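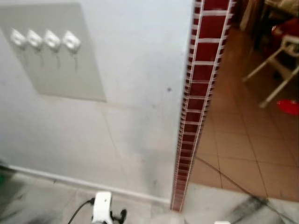

Ticket 3370
Site: Hedbridge, ground floor, coat wall
Reported by: Gadisa Negussie
Category: Fixtures / wall hooks
Priority: Low
Status: Monitoring

Issue
Hook rail panel moves when a heavy bag is taken off. User reports a click from behind the panel at the end nearest the tiled corner. Hooks themselves do not turn.

Hardware
Four white hooks in one row on a light gray panel, Lineck part 446. Panel fixed to painted wall with Tonus anchors. Red tile strip on the corner is outside the scope of this ticket.

Log
Wednesday 9:40. Pulled each hook by hand. No play at the hook base. Panel lifts slightly at the right end under load. Left end firm.

10:05. Removed panel. Right upper anchor spinning in its hole, plaster crumbled behind it. Remaining anchors tight.

10:30. Old anchor out, hole cleaned and filled. Filler needs to cure overnight. Hooks out of service, note left for users.

Next day, 8:15. Redrilled, fitted anchor one size up, panel rehung and leveled. Click no longer reproducible.

8:40. Load test with 2 full backpacks on the end hook. No movement.

Open items
Scuffs on the wall below the panel: cosmetic, passed to Shiferaw for the next paint round.
Dark spot near the corner: not checked. Wipe first, report back if it does not come off.
Recheck anchor torque in April, then close.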